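Spending the second half of the bench budget

I said in December that I would write down what the bench setup cost once the second round of orders was in. The orders are in, so this is that post. It is mostly for people who are where I was last year, with a room, two arms and a spreadsheet that didn't add up.

The arms were never the hard part to budget. You get a quote, it is a big number, and everyone argues over it once. What gave me trouble was the small stuff. My first spreadsheet had one line called "misc" with $185 in it. That line was gone before the table was level.

Where the money went, in the order I remember it:

The frame. I priced a ready-made one from Belitz and then built it from parts. With the posts, the feet and the cable bracing, it came to $921. I left out the turnbuckles on the first order and paid shipping twice. If you brace with cable, order spares of the fittings at the same time.

Curtains. Black, floor length, $111 from a stage supply place in town. I put these off for months and I shouldn't have. We had windows on two sides and the camera footage from the morning didn't match the footage from the afternoon.

Gripper fingers. We started with a set from Clunov and have bought replacements twice. Plan on fingers as a consumable. I now keep a separate line for them, and it gets refilled every quarter whether we broke any or not.

Props. This is the line people laugh at. Cups and markers cost next to nothing. The wooden boxes with knobs and holes cost more, and they get banged up. Adom Alhassan, who shares the room with me, wanted to buy a full set of lab-grade test objects from Pondell. I wanted to use what was in the kitchen. We ended up in between, with a $65 cap on any single prop, and that has held so far.

The thing I would change is the cameras. I bought the overview camera first and treated the wrist cameras as an upgrade for later. Then we spent weeks trying to judge from the side whether a part was lined up with a hole. For any task where something small has to go into something else, price the close view from the start.

Same setup, close to the gripper and then from outside: 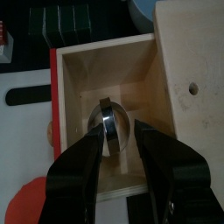
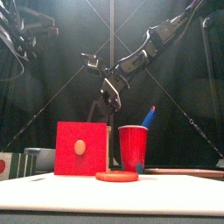 For the coming year I have three things on the list. Spare cables for the arms come first, one full set, kept in a drawer and not borrowed for anything else. Second is a service visit from Boateng, who quoted me a flat rate if we can give them a whole Monday. Third is lighting. What we have is bright enough but it all comes from overhead, and shiny parts are a nuisance under it. I am looking at two diffused panels and haven't picked a brand.

I am not buying a third arm. Adom has asked. The table would have to be wider, the frame would have to be rebuilt, and we don't keep the two we have busy every day.

If you want the spreadsheet, send me an email and I'll pass it along. The shipping column is incomplete for the first few orders, so add something there for yourself.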